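Tekleab Parents' Circle: minutes of our June meeting

Print this page | E-mail this page
Reading time: 3 minutes

Held on June 24, 2023. Eldana Derese was in the chair and Perrine Charpentier took these notes, with a good deal of help over the spellings. Also there: Mulugeta Negash, Leonidas Tsoukalas, and a very nice turnout of mums, dads and grandparents. Kedir Kumsa sent his apologies and his love to everyone.

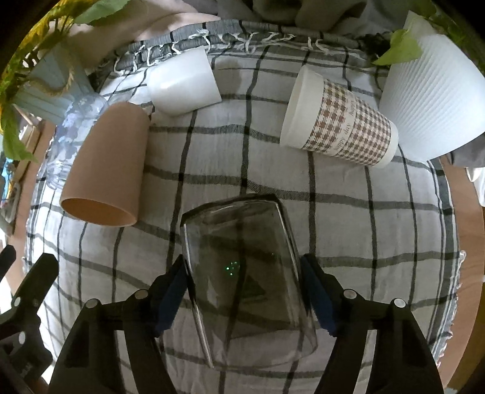
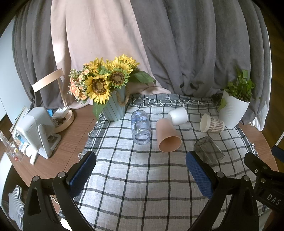
Cups on the checked cloth

1. Last meeting's minutes
Agreed, once we had put right the name of Mulugeta's daughter, for which Perrine is very sorry.

2. Speaking two languages at home
This was the main business and it took up most of our time, happily so. Eldana opened by telling us how her son answers her in English whatever she says to him in Amharic, and that she has gone back and forth between insisting and letting it go. A lot of nodding at that. Leonidas said that in his house Greek is for bath time and bedtime and they don't worry about the rest of the day, and that his girls now ask for it (mostly for the songs, he admits). One grandmother felt we were all being rather soft, and that if children want their supper they can ask for it properly! We had a good, friendly talk about this and did not all end up in the same place. Mulugeta asked whether anyone had met trouble at nursery, as a member of staff at Drulitz had suggested to him that he stick to English until his youngest settles. Several parents had heard the same sort of thing and had carried on regardless. It was agreed that Eldana will write a kind letter to Drulitz asking if 2 of us might come in and talk to the staff.

3. Story mornings
The Stidisar room is ours again from October, which is lovely news, and we thanked Leonidas for all his telephoning. Perrine would like fathers to take a turn at reading, and Mulugeta put his hand up before she had finished the sentence. Books in Tigrinya are still badly needed.

4. Money
The spring fair brought in 1,453 pounds, and we gave ourselves a small round of applause. Over 2 hours of washing-up went into that, so thank you again to those who stayed. It was agreed to spend part of it on picture books and keep the rest for the Fivum family weekend.

5. Anything else
A pushchair rain cover has been left behind, grey, with one popper missing. Please ask Perrine.

Kedir is to be asked if he will chair next time.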